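How to run a gripper demo table at an open day

Quick notes from the Trenalach open day, Thursday, typed up before I forget. Assumes you already have a hand-held gripper and a cap.

1. Table first. Pale wood top, dark curtain behind. Wipe it down, then leave it bare until the doors open. Run cables off the back or side and check them again after every group - people lean. 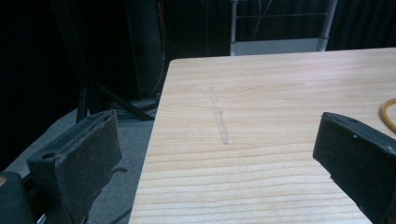 Bare board between the fingers, Trenalach open day.

2. Check the pads. Give them a brush if they look dusty. Open and close 9 times with nothing in between. If it sticks, swap it now and not with 21 people watching.

3. Put the cap down crown up, button on top. Soft things are harder than boxes and visitors like that. Come in from above, one finger each side, at the widest part. Close slowly. Stop when the fabric just starts to crease.
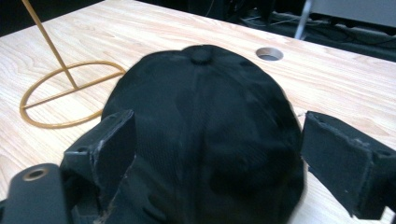
Don't squeeze more than that or the crown folds and you get a lump on the lift. Lift straight, short pause, then over to the stand. Keep the stand close by - a long carry is dull and your wrist goes.

4. Let visitors try. One go each, two if its quiet. Stand on their left. Tell them to look at the fingertips, they all look at there own hand.

5. Log as you go. We used the Doten sheet, one line per go, 123 lines by closing. Tick for a clean lift, cross for a drop, nothing else. Nineteen crosses, mostly before lunch.

Pack down: gripper in the Talpur case, cables last. Feven want the sheets back by May.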